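Section 3: Getting the table ready for a paper-handling session

I've written this part of the Jelov guide the way I'd explain it if you were standing next to me, so forgive the rambling. It covers paper jobs only — sheets, folders, clipboards. The house rules for sharp tools and liquids are in Section 5, and they come on top of these.

Before you power anything up

1. Read the task card right through. It tells you which folder or board you want and which sheets go with it.

2. Put the arms in their parked pose and press the stop button. Then reach in. I know it's tempting to nudge a sheet across while the arms are holding still, and I've done it myself, but a holding arm is still a live arm.

3. Lay the folder flat and open it fully. If it's a lever-arch type, check that the clamp bar is seated and the rings are closed before you let a gripper anywhere near the paper.

4. Square up the stack. A bit of fanning is fine (the Tetilberg tasks ask for it), but a corner that has started to curl is worth noting on the card.

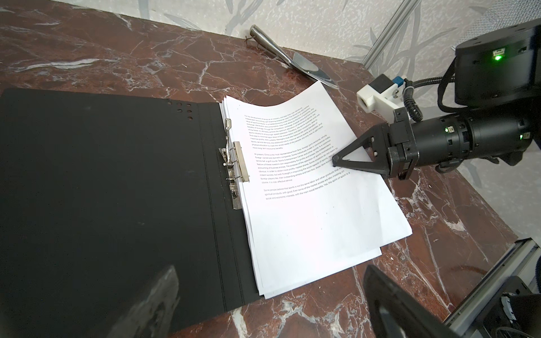 Fingertip contact on the top sheet of an open lever-arch folder.

Note: go gently on downward force. We set ours to 3 newtons for paper and I wouldn't go higher without asking. Press too hard and you mark the sheet, or drag the top one and take its neighbours along.

Caution: keep fingertips off the clip and rings unless the card says to work them. Metal on metal wears the tips, and a sprung clamp bar can snap shut on a finger, yours or the robot's.

Running the task

5. Clear your hands, step back behind the floor line, release the stop button and say "live" out loud. Yes, even when you're on your own. It feels silly for a day or so and then you stop noticing.

6. Start at the slow setting. Ours is 151 on the Sodimum controller, and the dial goes up to 300, but I leave the top half alone for paper.

7. With both arms working, decide which one holds and which one moves before you begin. Say it's a clipboard: one gripper steadies the board, the other goes for the sheets. Swapping roles halfway through is how you get two grippers tugging at the same page, and a torn page means starting again from step 1.

8. Keep an eye on the cables as well as the grippers. You want enough slack for the full reach, and no loop dipping low enough to sweep paper along with it.

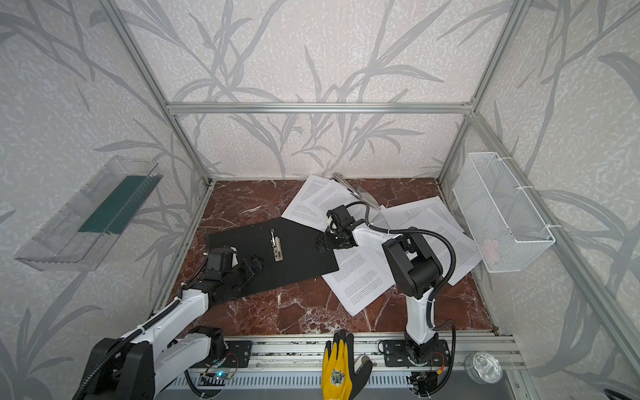 Shaikh read a draft of this section and wrote back that step 7 was too soft: the holding arm should be named on the task card, in ink, and anyone who wants to change it should stop the run first. Fair point. Treat that as the rule from now on, and I'll fix the card template when I get a minute.

9. If a sheet slides out of reach, let the run finish or stop it properly. Please don't flick the paper back in with a ruler!

10. When you're done, park both arms, press stop, and log the run before you tidy. Write down dropped sheets, double picks and anything that creased. Creased sheets go in the reject tray and don't come back out for another run.

Note: wipe the fingertips after every 2 runs. Paper dust builds up faster than you'd think, and the grip gets slippery well before you can see anything on the pads.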